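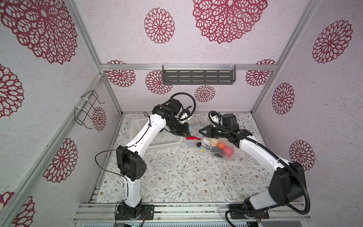 TURWOOD, June 19, 2023

The manipulation group at the Nitton lab has posted results from its two-arm bagging study, which looks at how well a learned policy copes with clear plastic bags. Soft, see-through packaging is hard for robots to handle. The opening changes shape every time something touches it, and depth sensors often read straight through the film to the table.

The group trained on 1,221 demonstrations, all recorded by operators driving the two arms by hand with a matching pair of leader arms. Each demonstration covers one short task with a zip-top bag and a handful of produce items. The bag's blue zipper strip turned out to be useful. It is the one part of the bag that shows up well in ordinary color images, and the policy was given an extra training target that asks it to predict where the strip runs. No depth data is used.

The trained policy, called Flallari, was then run for 200 trials, split evenly between two versions. The first 100 used the policy without the zipper target and finished 58 of the attempts. The second 100 used the full method and finished 81. A trial counted as finished when the requested item was fully past the zipper line and both grippers had let go. Closing the zipper was not part of the test.

Most of the remaining failures came at the mouth of the bag. An item would catch on the edge, the film would fold over it, and the arms would keep pushing. The policy has no force sensing in the fingers, and the authors say it is slow to notice that kind of snag. Dropped items were a smaller problem and were mostly picked up again on a second try. In 7 of the trials with the full method, an operator stopped the run to protect the arms from touching each other.

The work cell has patterned walls and a floral table mat, and the mat was swapped between recording sessions. The group reports that policies trained on one plain background did noticeably worse when moved to a new one. With mixed backgrounds the drop was small, though the walls and lighting were only varied a little, and the paper lists this as a limit of the study.

Training code and the full set of trial logs are available from the project page. The demonstrations will be released separately once they have been checked for bad recordings. The next round of tests, planned for December, will use the Vondráček gripper pads, which are softer and wider, and will add mesh bags to the clear ones. Labs that want to run the same tests on their own arms can request the task sheet and the item list through the Nitton contact form.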